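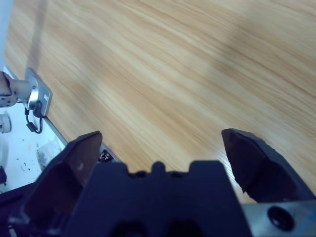 # Waiting times at the Castgate remand centre

The inspection report on the Castgate remand centre was published in September, and I have now read it twice. The building was designed for 20 people. On the night of the inspection it held 92, most of whom had not been tried. Those figures deserve more attention than they have received in the district.

My own interest lies in health care. Castgate has one treatment room, open on 3 mornings a week, and the nurse is shared with the clinic at Budedska. A person who falls ill after the last morning session must wait, or be taken under escort to the hospital at Drirholm. Escorts depend on staff, and staff are short.
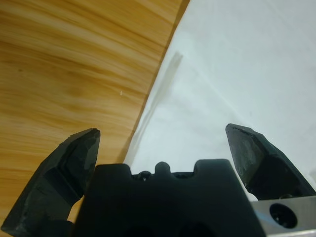

The report records that nearly 18 hospital appointments were missed in a single month for want of an escort. It does not say how many were rebooked. I have written to the district office to ask, and have received an acknowledgement — no answer as yet.

## What Aranda did

The court at Aranda now hears bail applications in the evening as well as the morning. Minor cases leave the cells sooner, and the local clinic reports fewer skin and chest complaints. The arrangement required no new building. I should like to see it tried at Castgate before any money is spent on an extension. 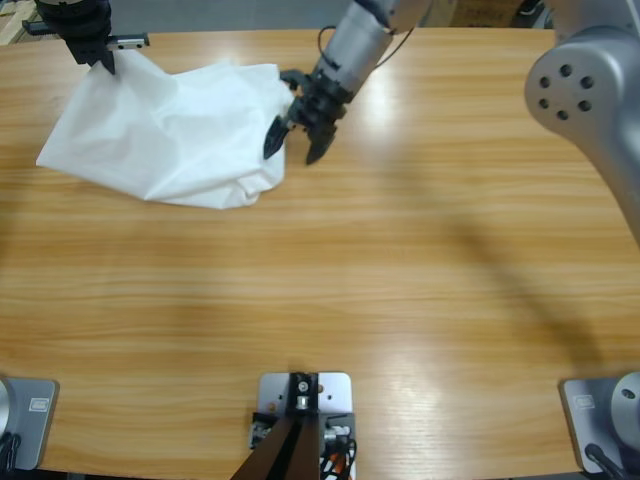 ## Responding to the consultation

Written comments may be handed in at the district office or sent by post. Former detainees and their families may reply without giving a name.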